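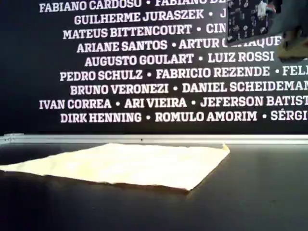

June, second night in Varela

Up at 6 because the truck on the hill road woke me. Coffee, then laundry. The machine in the apartment is an old Jornier with the dial worn blank, so I count clicks. 12 is the long cotton cycle. I ran the sheets and the two towels and hung them on the balcony by 8.

Walked down to the Busby store for bread, rice and stain remover. They only had Ravotex, the small bottle. The lady at the register said to leave it on overnight, but the label says 16 minutes. I went with the label.

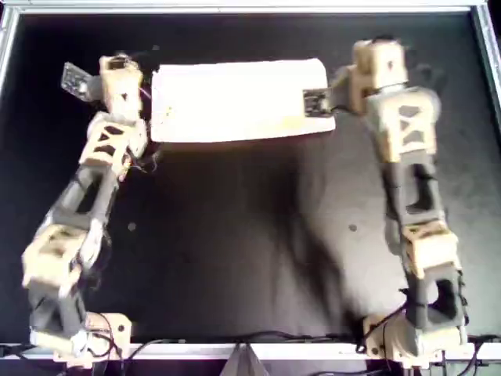 The pillowcases did all right. The tablecloth still has the ring from the soup, and I'll try it again tomorrow -- or just put the fruit bowl on it.

Rain came in after lunch and I got the sheets in with a minute to spare. Read 40 pages on the couch. The book picks up once the brother leaves home. Fell asleep, woke up with a stiff neck.

Counted my cash before supper. 200 left for the rest of the stay, and the bus back has to come out of that. Fine if I keep cooking. Had rice and eggs, then washed up and wrote two postcards. I still need stamps.

The upstairs neighbors are moving furniture again. Window open tonight, it's warm. Need to call about the water heater in the morning.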